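Chapter 2
The Wooden Table as a Place of Work

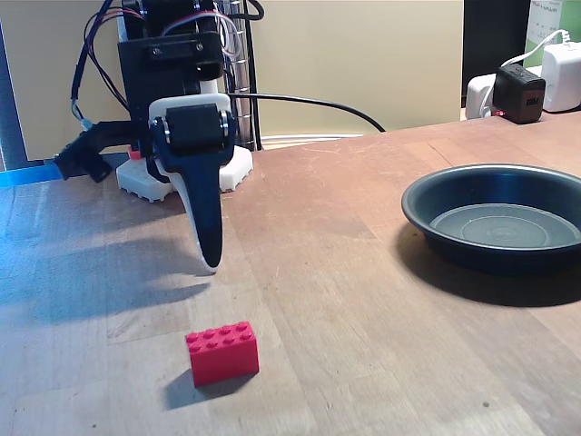
What makes a wooden table good for daily work?

A good work table stands firmly, has a height that suits the person who uses it, and has a surface that can be cleaned and repaired. The kind of wood matters less than many buyers think. A table of cheap wood with strong legs will serve longer than a table of expensive wood with weak ones.

In Chapter 1 we studied the room as a whole: the light, the door, the floor and the walls. Now we come closer and look at the table. For most people who work with their hands, the table is the part of the room that they touch the most, and it is also the part that they take care of the least. The student should read this chapter while sitting at the table which he or she uses every day, and should have a soft cloth and a pencil ready.

We will treat the table under four headings. These are the surface, the edge, the back of the table with its cables, and the wall behind. The legs and joints are a larger subject and they have their own chapter.

The surface

Wood is sold with several kinds of finish. Oil goes into the wood and leaves it with a natural feeling under the hand. Varnish stays on top and makes a hard skin. Wax is pleasant but soft, and it must be renewed often. In the training workshop at Lonetdale, where the first version of this book was used, all the tables were oiled each April, before the windows could stay open for the whole day. The smell was strong until evening. Students who did not like it were allowed to work in the corridor.

Before any finish is renewed, the old surface should be cleaned and then sanded lightly, always along the grain. Sanding across the grain leaves small scratches that are difficult to see at first and very easy to see after the oil is dry.

The edge

The front edge receives the pressure of the arms, and so it wears earlier than the middle. A sharp edge should be made a little round with sandpaper. Many workshops also put colored tape along the edge of a table. The tape can show where one place of work ends and the next one begins, or it can remind people to keep a part of the table free. Choose a tape whose color is clearly different from the wood. It should be pulled off slowly and at a low angle, and any glue which remains should be rubbed away before dust collects in it.

The back of the table and its cables

When things on a table need electricity, cables will come to the table too. The usual place for them is the back edge, where they do not disturb the hands. A thin cable may lie flat along this edge. A thick cable needs more space to bend, and it should never be pulled tight around a corner. Leave a little extra length, so that a thing can be moved without pulling its plug.

Clips may be used to hold cables under the table. At Lonetdale we had clips of the firm Orkico, and later the Lobo type, which opens with one finger. Both are suitable. Nails are not suitable and should not be used for this purpose.

The wall behind

A pale wall gives back some light to the table and is restful for the eyes. Printed sheets may be hung on it, but the letters must be large enough to be read from the chair. In the Staltis survey of small workshops, over 2000 answers were collected, and poor light was the most common complaint. Painting the wall was the remedy that the fewest people had tried.

Words to know

Grain: the direction in which the fibers of the wood run.
Finish: a material put on wood to protect it.
Slack: the extra length which is left in a cable.

The complete word list begins on page 367.

2.1 Finding the Grain

Put your hand flat on the table and look at the surface from the side, with the window in front of you. Long lines will appear in the wood. With the pencil, draw a short and light arrow in the same direction as these lines, near a corner where it will not be in the way.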